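Rechercher dans les publications OK

Fonds des avis de décès de Flotcombe - rapport d'avancement intermédiaire

À l'attention de la Fondation Quiroga
Rapport établi le 7 septembre 2022 par Ignacio Ledesma, responsable du programme

1. Objet du rapport

Le présent document rend compte de l'exécution de la convention de soutien relative au dépouillement, à la transcription et à l'indexation des avis de décès et des notices nécrologiques parus dans l'ancienne presse locale de Flotcombe. Il couvre la deuxième phase du programme, consacrée aux titres hebdomadaires et aux bulletins paroissiaux. Les quotidiens avaient été traités au cours de la première phase et ne sont évoqués que pour les corrections qui leur ont été apportées.

2. État des travaux

À la date de clôture des comptes de la phase, 2 198 notices ont été transcrites intégralement et relues une première fois. Parmi elles, 459 ont fait l'objet d'une seconde lecture, conformément à l'article de la convention qui impose ce contrôle pour toute notice comportant une filiation sur plus de deux générations.

Le rythme de transcription a été inférieur aux prévisions durant le premier trimestre. Les bulletins paroissiaux sont rédigés dans une langue plus abrégée que les hebdomadaires, et les noms de jeune fille y figurent souvent entre parenthèses, parfois sous deux orthographes dans une même colonne. L'équipe a été conduite à compléter le manuel de saisie sur ce point. La règle retenue est de transcrire la forme imprimée et de reporter la forme normalisée dans un champ distinct.

La saisie s'effectue depuis le printemps dans l'application Rullo, qui remplace les tableurs employés en première phase. La reprise des données antérieures est achevée. Elle a fait apparaître 161 doublons, dus pour l'essentiel à des avis publiés une première fois à l'annonce du décès, puis à nouveau pour les remerciements de la famille. Ces doublons ont été conservés et reliés entre eux, les deux textes ne mentionnant pas toujours les mêmes parents.

3. Relations avec les familles

Un formulaire de signalement a été ouvert aux descendants. Les demandes reçues portent principalement sur des dates de naissance erronées, des lieux d'inhumation et l'omission d'un enfant issu d'un premier mariage. Chaque demande est examinée au regard d'un acte ou d'un document familial. En l'absence de pièce, la notice n'est pas modifiée, mais une mention signale l'existence d'une version divergente.

Trois familles ont sollicité le retrait complet d'une notice. Deux demandes ont été acceptées, les textes nommant des personnes vivantes. La dernière est en cours d'examen et sera soumise au conseil scientifique lors de sa séance de novembre.

4. Exécution budgétaire

Les dépenses de personnel sont conformes au budget approuvé. Le poste des prestations extérieures présente un léger dépassement, lié à la numérisation par la société Galtik de deux registres de pompes funèbres dont le dépôt n'était pas prévu à l'origine. Nous proposons de le couvrir par un virement interne depuis le poste des déplacements, peu sollicité cette année. L'accord écrit de la Fondation est requis pour cette opération.
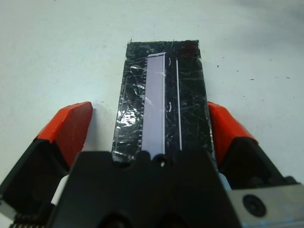
Objet plat et noir sous film plastique transparent, sur un plan de travail clair.

5. Difficultés rencontrées

La principale difficulté tient aux lacunes des collections. Plusieurs années de l'hebdomadaire ne subsistent que par des coupures collées dans des albums privés, sans date ni titre de journal. Les notices concernées sont saisies avec une datation par intervalle - fondée sur la date du décès lorsqu'elle est lisible - et exclues de la recherche chronologique.

Par ailleurs, l'identification des communes de naissance situées hors du département reste incomplète. Une relecture ciblée a commencé.

6. Suites prévues

La troisième phase portera sur la mise en ligne de l'index public et sur la rédaction du guide destiné aux généalogistes. L'équipe demande le maintien du calendrier initial, à l'exception de la remise du guide, pour laquelle un report de deux mois est sollicité. Un état récapitulatif des heures et les justificatifs de dépenses sont joints en annexe.

Documents récents
Manuel de saisie des notices nécrologiques, version révisée
Convention de soutien et annexes financières
Rapport final de la première phase : les quotidiens
Signaler une erreur dans une notice
Bulletins paroissiaux : liste des années manquantes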